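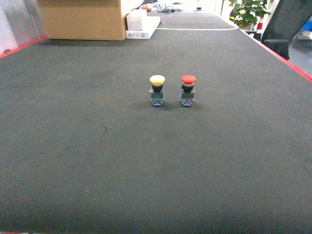

Gadidton - June

Skoltix Recovery Module, second edition

Skoltix is a software module from Dolteo for arms which must continue after a missed grasp. It is built on the Halász method: the policy learns from corrections, and each correction is stored together with the seconds before it. For this edition we collected 1,045 corrections on 16 tasks.
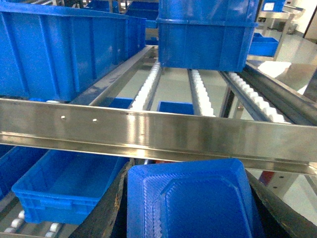 The method gives more weight to moments of contact than to free motion. In crate work this is important, as the hand hides much of the goal. With a crate clamped between the two fingers and tilted in front of the rack, the wrist view has to share its space with the load, and the rollers behind are seen only in part. The module therefore reads wrist and head views together.
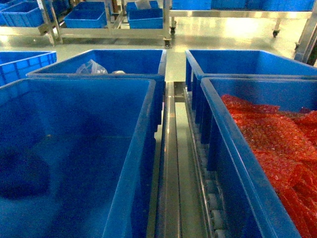 Blue bins beside the roller conveyor, one filled with red material.

Small targets are trained in the same model - no separate license is needed. Each task is repeated with three random seeds, and we report the weakest one

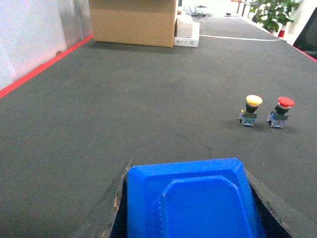
next to the average, so that a buyer can judge the spread. The full result tables are delivered with the module.

Products > Software > Skoltix
Search products Go
Contact | © Dolteo | Back to top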